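**Wash day for the soft toys**

I said last month I'd write something about getting cuddly toys clean, and then March ran away with me, so this is it at last. It's aimed at anyone with a toy at home that has been dragged round the shops, slept on, sneezed into and loved half to death. You know the smell I mean!

I was converted by the toy corner at our Wenen drop-in. We had a big clear-out of the shelves there at the start of the year and I came home with 30 soft toys in bin bags, which is far too many for one person and one kitchen floor. I did the first lot by hand in the sink (never again, my back was in bits for days) and after that I started reading the labels properly and found that most of them could go in the machine perfectly well.

So, what I do now. Read the tag first, every time. If it's faded to nothing I treat the toy as delicate and hope for the best. Then I have a good feel round the seams, because a small hole going in is a big hole coming out, and picking stuffing out of a filter is a rotten way to spend an evening. Ribbons and bows come off if they'll come off. Anything with a battery or a squeaky box inside gets sponged by hand and stays well away from the drum.

Have a look in the drum before you start, too. Odd socks love to hide at the back, and one red one is all it takes to give you a pink polar bear -- ask me how I know. A little toy can sit so low down in there that you'd walk straight past it.

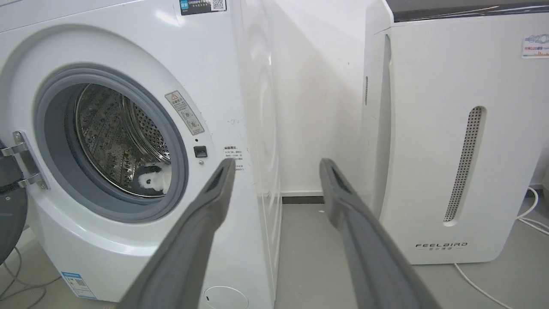
What temperature should I use for a soft toy?

A cool wash is safest unless the label says otherwise, on the gentlest programme you've got and with a slow spin.

Go easy on the powder. I use liquid, and only 2 teaspoons of it for a small load, as too much just sits in the stuffing and leaves it feeling claggy. No softener for me either, it flattens the fur. If you have a pillowcase going spare, pop the toy in and tie the top with a hair bobble. I've had 2 noses scratched by going without and I was very cross with myself both times.

Black and white ones worry people, I've noticed. There's always somebody at the drop-in asking if the black will run. Dab a dark bit with a damp white cloth, and if the cloth stays clean I'd be happy to wash it. If it doesn't, that toy gets a bowl of cool water to itself.

When the programme's done, put your basket right up under the door and lift things out over it. Hold a toy round the middle for this, please, and leave the ears and arms alone -- wet stuffing is heavier than you'd think and it pulls terribly at the stitching.

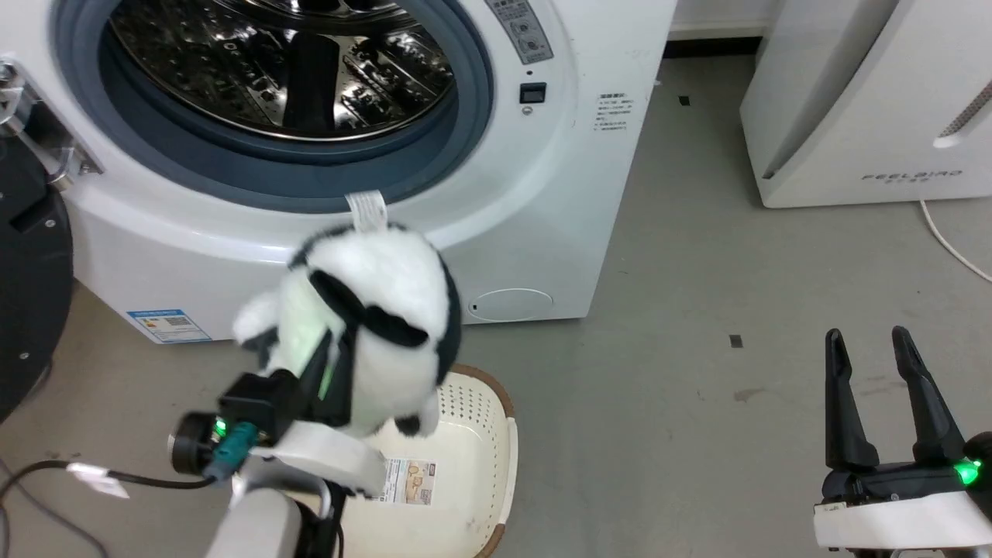

*Black-and-white plush at the washing machine door, with the basket underneath.*

Drying is the slow part. Squeeze (don't wring!) in a towel, tug the toy back into shape and leave it somewhere airy. Mine go on the rack by the back door and I turn them whenever I pass with a cup of tea. The outside will feel dry ages before the middle does, so give it a proper squash before you hand it back to anyone. Once it's dry, an old soft hairbrush brings the fluff up a treat.

The next toy wash is on Tue 29 March at the Imik hall. There's room for 5 more bags, so put your name on the sheet by the kettle if you'd like one of them, and do tie a label on so everybody goes home with the right bear.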